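Why Does Food Go Off?
Zerkolwood Kids' Pages - Food and Kitchens
By Radymyr Symonenko
10 January 2019

Milk in the fridge. Fine on the first day. Fine on the next. Then you pour it on your cereal and, urgh. Lumps. Smell. Straight down the sink.

So what happened? Who did that to your milk?

Short answer: tiny living things ate it before you did.

Long answer: keep reading. Get a snack first maybe.

The tiny eaters

They are called microbes. You say it MY-krobes. Far too small to see one on its own. They live on your hands, on the table, on the cat, in the air, inside your tummy, on the outside of every apple. Most of them do you no harm at all. Lots of them help you.

Three sorts matter for food.

Bacteria. One cell each, and that's the whole animal (well, not an animal, but you know what I mean). They grow by splitting in two. One becomes two, two become four, four become eight. If they are warm and have plenty to eat, some kinds can split every 20 minutes or even faster.

Mould. A fungus, so a cousin of mushrooms. The fuzzy stuff on old bread. Green, white, black, sometimes a sort of blue. The fuzz is only the part you can see. Thin threads go down into the bread underneath, and that is why scraping the top off doesn't get rid of it.

Yeast. Also a fungus. Loves sugar. Eats sugar and lets out gas, and that gas is what makes bread dough puff up.

What do microbes want?

Pretty much what you want. Something to eat. Water. Somewhere warm. Many of them want air too, though not all, some hate it.

Take one of those away and they slow down or stop. Remember that bit, because the whole history of keeping food is really people finding ways to take one away.

Take away the warm

Fridges! A fridge should be at 5 degrees or colder. Microbes in a fridge aren't dead. They are slow. Like you on a cold morning when somebody pulls the duvet off. They still eat and split but it takes them ages, so your cheese lasts for weeks and not hours.

A freezer is much colder, minus 18 degrees. The water in the food turns to ice and microbes can't use ice. So they stop. But they don't all die, and when the food thaws out they wake up and carry on. That's why grown ups get fussy about leaving thawed chicken on the side.

Before fridges people used cold cellars, cold streams and big blocks of ice cut out of lakes in winter. Rich people had ice houses, deep pits with thick walls, packed with ice and straw. The ice could last right through the summer. Straw is good at keeping the warm out.

Skarphéðinn Holst wrote to us from Iceland after our last food page. When he was small his gran kept her butter in a box by the stream with a stone on the lid. The stone was for the dog.

Take away the water

Drying is one of the oldest tricks there is. Put fish in the wind. Put grapes in the sun and get raisins. Dried beans, dried pasta, dried mushrooms, crackers, all sitting in the cupboard for months without a fridge. No water, no party.

Salt does the same job in a sneaky way. Salt pulls water out of things. Put a lot of salt on a piece of meat and the water comes out of the meat, and it comes out of the microbes as well. Sugar does this too. Jam has so much sugar in it that most microbes can't get a drink. Honey is even better at it and can keep for years and years in a closed jar.

Try this: cut two slices of cucumber. Sprinkle salt on one. Wait 15 minutes. Look at the salty one. See the puddle? That water was inside the cucumber.

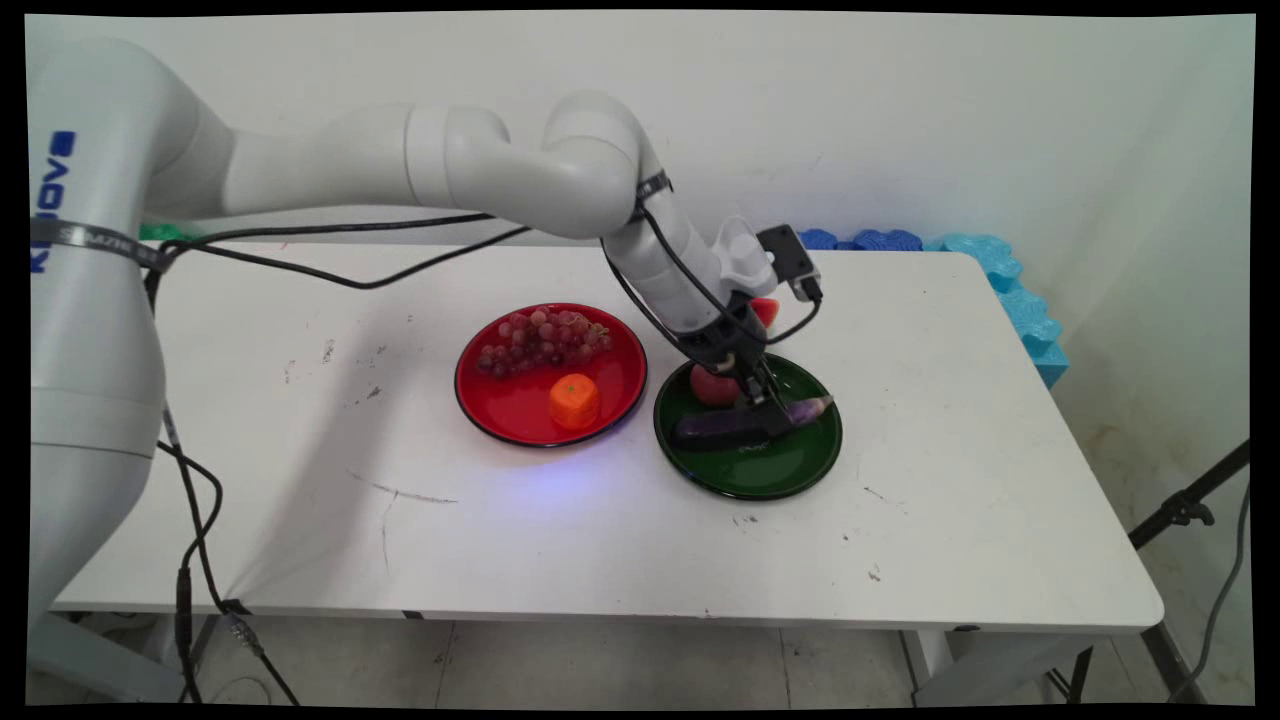
Take away the air

Tins and jars. In the early 1800s a French cook worked out that if you put food in a glass jar, closed it tight and boiled the whole thing, it kept for months. He didn't know why. People hadn't worked out about microbes and food yet. He just tried things until one worked, which is a perfectly good way to do science as long as you write it down.

We know why now. The boiling kills the microbes inside and the tight lid stops new ones getting in. If a tin is bulging or a jar hisses when it shouldn't, something has got in and is making gas. Don't eat it, don't taste it, tell a grown up.

Make it sour

Most of the microbes that spoil food can't stand sour. Vinegar is sour, so pickled onions last for ages. Lemon juice is sour as well.

Now the clever part. Some microbes make sour stuff themselves. Put chopped cabbage in a jar with salt and leave it, and friendly bacteria get going and turn it sour, and the sour keeps the nasty ones out. You get sauerkraut. Or kimchi, with chilli and garlic and a few other bits. Yoghurt is milk that friendly bacteria have turned sour on purpose.

So sour milk can be bad or it can be yoghurt. Depends who moved in first.

Smoke and spices

Smoke dries the outside of food and leaves behind stuff that microbes don't like. Smoked fish, smoked cheese, smoked sausages. Also it tastes great. Lots of spices slow microbes down a little bit too, but not enough to save an old sausage, so don't try it.

Not always microbes

Cut an apple in half, go and play, come back. Brown! Not microbes this time, too quick. When you cut the apple you break open its cells and stuff inside them meets the air and turns brown. It's still fine to eat. A squeeze of lemon slows it down.

Bananas go spotty because they are ripening. Bananas give off a gas as they ripen, and the gas makes other fruit ripen faster. Put a hard avocado in a paper bag with a ripe banana and it gets soft sooner. Good trick.

Crisps go soft from taking in water out of the air. Bread goes stale even when it hasn't got mould on, because the starch in it changes and goes stiff. Toast it and it's nice again.

Use by and best before

Two dates, and lots of grown ups mix them up.

USE BY is about being safe. Meat, fish, ready made salads. After that date, don't eat it, even if it smells ok. Some of the worst microbes don't smell of anything.

BEST BEFORE is about being nice. Biscuits, rice, tins. After that date it might be a bit dull or a bit soft but it's usually fine if it was kept properly.

Go and look in your kitchen cupboard. Find the oldest best before date. Shafiq Sivakumar, age nine, from Zitden Primary did this for us in September and found a jar of cloves older than he is. His mum has asked us to say she has now bought new ones.

The bread experiment

You need: three slices of bread from the same loaf, three see-through bags that zip shut, a pen, a little water.

Bag A. Bread, nothing else. Leave it in the kitchen.
Bag B. Bread with a few drops of water on it. Leave it next to bag A.
Bag C. Bread with a few drops of water on it. Put it in the fridge.

Zip them shut. Write A, B and C on the bags. Write DO NOT EAT on all of them, big.

Look every day and draw what you see. DON'T OPEN THE BAGS. Mould makes tiny dusty specks called spores and they aren't good to breathe in. When you've finished, put the bags in the bin still shut and wash your hands.

Which one do you think will go mouldy first? Write your guess down before you start, no changing it after.

Some shop bread has stuff added to slow mould, so it might take a week or longer. Be patient. Bread from a bakery is usually quicker.

Washing hands

Yes I know. Everyone says it. But now you know why. You've got microbes all over your hands, and when you make a sandwich some of them hop on. Soap and water gets most of them off. 20 seconds of rubbing, backs of hands too, and your thumbs, people always miss thumbs.

Raw meat on one board, salad on a different one. Cooked food hot right through to the middle. Leftovers in the fridge once they've cooled down a bit, and don't leave them out for more than an hour or two. Rice is a special one, get it cool and in the fridge within the hour.

Words to know

Microbe - a living thing too small to see without a microscope
Bacteria - microbes made of just one cell
Spore - a tiny speck that a new mould can grow from
Preserve - to stop food going off, or slow it down. Also a posh word for jam
Ferment - to let microbes change food, on purpose or by acident

Questions you sent in

Is blue cheese mouldy? Yes. It's a mould the cheese makers picked and put in on purpose, and it's safe for most people. The mould on your old sandwich wasn't picked by anyone. Not the same thing.

Can I eat the bit of bread that hasn't got mould on? Better not. Threads, remember.

Why does my dog eat old stuff from the bin and not get ill? Sometimes he does get ill! Dogs have very strong acid in their stomachs so they can manage things you can't. Mouldy food can make a dog really poorly though. Put the lid on the bin.

Do astronauts have fridges? Mostly their food is dried or sealed in pouches, so it doesn't need one. They add water to the dried ones before they eat.

Send us your bread drawings, name and age on the back please. Next time: why do onions make you cry, with Bjarke Þórarinsdóttir.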